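Arkdale Bench Cell 2: Gripper and Table Inspection Checklist
Form 24, revision of 30/12/2018

Fill this in before the first cycle and again whenever the jaws have been off. Comments go in the comment line. Comments of the "fine" and "seems fine" variety go back to whoever wrote them, with the form.

Cell: Wumus, small-object handling
Gripper: two-finger, parallel pads on cross rods
Hours on pads at inspection: 843
Result overall: PASS WITH COMMENTS

1. POWER AND STOPS

1.1 Main isolator off, padlock on, key in pocket. OK
1.2 Stop button on operator side latches and releases. OK
1.3 Stop button on wall side latches and releases. OK
Comment: The wall side button works perfectly and can be reached by anyone with the arms of a gibbon. The shelving was meant to move in June. It has a very settled look.
1.4 Cell does not restart by itself when a stop is released. OK
1.5 Status lamp agrees with what the cell is doing. OK
Comment: Amber again during homing. The Orlandini manual says amber means "attention," without saying whose.

2. CABLES AND MOUNTS

2.1 Wrist cable free of kinks through full travel. OK
2.2 Strain relief clamp tight. FIXED
Comment: Quarter turn. It was a quarter turn last time too. If it wants another one at the next check, fit a new clamp and stop admiring the old one.
2.3 Wrist bolts, paint marks lined up. OK
Comment: Two sets of paint marks on one bolt, in different colors. I believed the newer one. Please wipe off the old mark before adding yours.
2.4 No cable ties holding up anything that has a proper bracket. FAIL, then OK
Comment: Bracket found in the drawer, in its original bag. Fitted.

3. JAWS AND PADS

3.1 Jaws open and close without a jerk, power on, slow mode. OK
3.2 Pads level with each other when open. OK
3.3 Pad mounting screws present and seated. OK
Comment: Use the short driver. The long one reaches the screws beautifully and takes the finish off the rods on the way past.
3.4 Cross rods clean, no side play. OK
Comment: Dry cloth only. Somebody has oiled these in the past, and the lint held a reunion.
3.5 Grip facing attached all the way to the edges. COMMENT 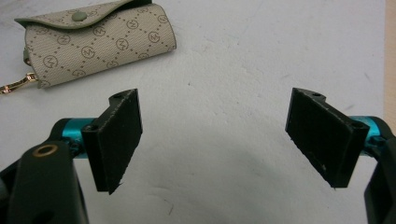

Pad wear is judged at the lower tips, jaws open, with the wrist brought down near the table. The middle of a pad can look new long after the tip has given up, and the tip is what meets a thin object first. Both tips are fuzzy now, and the right pad has picked up white specks on its lower part. Fray at the edge is a comment; facing that lifts when you push it sideways with a fingernail is a fail. Neither side lifted. Pads stay on, check again at 24 hours of running.

3.6 Facing free of dust. FIXED
Comment: Tape, dabbed. Do not scrape. The Fellier replacement pads come in pairs and are priced like jewelry, so scraping one means explaining two.
3.7 Spare pads in drawer, one pair minimum. OK
Comment: One pair exactly. Ordered another.

4. TABLE AND TEST PIECES

4.1 White sheet flat, no bubbles or lifted corners. OK
4.2 Sheet surface. COMMENT
Comment: Specks, scuffs and a few thin dark scratches. None catches a fingernail. Wipe what wipes, live with the rest until the next sheet change. Please do not go after the scratches with kitchen cleanser. It worked once, in that the scratch went away and took the matte finish with it.
4.3 Test pieces away from the closing path before any jaw test. OK
Comment: The monogrammed pouch with the green snap counts as a test piece, chain included. Lay the chain out away from the jaws. A chain under a pad gives you a nice firm grip reading and a false sense of achievement.
4.4 Lighting on, no hard glare on the sheet. OK

5. MOTION CHECK, SLOW MODE

5.1 Home position reached. OK
5.2 Table approach stops above the sheet. OK
Comment: Paper strip slides under both pads. Use plain paper. The last strip was somebody's approved vacation request.
5.3 Close on foam block, hold, release. OK
Comment: Grip score 86 on first close, 98 on second. The first close after a cold start always reads low on this cell. Record the second, and write down the first as well so the next person can stop worrying about it.
5.4 Nothing left in the cell. FIXED
Comment: Short driver. Mine.

6. OPEN ITEMS CARRIED FORWARD

Shelving in front of wall side stop button. Still open, still shelving.
Strain relief clamp, replace if loose at next check.
Pad facing, recheck tips at 24 hours.
Label on the pad drawer says "MISC." So do four other labels on the same cabinet. New label wanted, any word but that one.

Padlock removed for section 5, cell handed back in slow mode. Whoever switches it to full speed initials the line underneath.

Initials: ______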